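Laundry Service for Guests and Long Stays: Frequently Asked Questions

Bulley House, rooms and apartments in Usitz

Please read this page before you call the desk. Most of the questions which we receive are answered here.

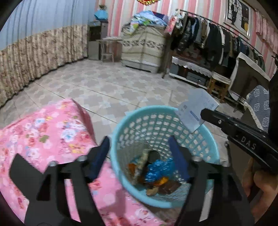

When do you collect the laundry?

We collect every morning except Sunday, at 9. Please leave your laundry outside the door of your room before this hour. If you wake up later, you can still bring it to the desk yourself until noon, but then it will be returned one day after.

Do I need a special bag?

No. You will find a cotton bag with your room number in the wardrobe. You can also use your own bag or a basket, only please put a paper with the room number inside it. Two times already we had a basket without any paper, and it took a whole afternoon to find the right room.

How much does it cost?

One full bag, washed and dried, is 200. Ironing is 20 for each piece. Guests who stay one month or longer have one bag per week included in the rent. The prices are in local money and you pay when you leave, together with the room. We are sorry that we cannot take cards for the laundry alone.

Do you wash the bed linen too?

Yes, and this is free. In the rooms we change the sheets once a week, on Friday. In the apartments we change them every second Friday. If you brought your own sheets from home, as many of our long guests do, we will wash them with your clothes and they count as part of the bag. Please tell us if the sheet is new, so that we wash it separately the first time. Strong colors can go into the other things.

Who does the washing?

Small things we wash in the house. Bigger loads go to Laur, the laundry in the lower part of the town, with whom we have worked for many years. They are slower in August and in December, and in these months please count one more day.

Which things do you not accept?

We do not accept leather, fur, silk ties, shoes or anything with glued parts. Raincoats and jackets with filling we accept, but these go to Laur and have a separate price. Please ask at the desk. If such a thing is found between the clothes, we will put it back in your room unwashed with a note.

Which detergent do you use?

We use Rilex without perfume for everything that is washed in the house. If you have an allergy, you can give us your own detergent, and we will write your room number on the bottle. We do not use softener unless you ask for it.

Can I wash by myself?

Yes. There is one machine and one dryer in the basement, open from 7 in the morning until 9 in the evening. You need a token from the desk. Please do not start the dryer after 8, because the rooms on the ground floor hear it very well. The clothes lines in the yard are free for all guests, but the pegs should stay on the line when you finish.

What happens if something is lost or damaged?

Please tell us within two days after you received the bag. We will first look in the house and ask at Laur. If the thing cannot be found, we pay its value up to 2,000 for one bag. We cannot pay for buttons, or for money and small objects which were left in the pockets. Found objects are kept in the drawer at the desk until the end of the season.

Can you remove stains?

We will try, but we cannot promise it. Put a small piece of tape near the stain, so that we see it. Wine and coffee usually go out if they are fresh. For paint and tar it is better to ask Laur directly, and we can give you their telephone number.

I left something in the laundry and I am already home. What can I do?

Write to us with your room number and the week of your stay. We send small packages by ordinary mail, and you pay only the postage.

Comments (3)

Guest from room 6: The tape idea worked, the coffee is gone from my shirt. Thank you!

longstay_2nd_floor: Is the weekly bag also valid if I skip one week? Can I then give two?

Bulley House: Yes, you can give two, but not more than two at once, please.

Related pages
Breakfast and kitchen hours
Parking in Usitz
Heating in the apartments
Arriving late: how to get your key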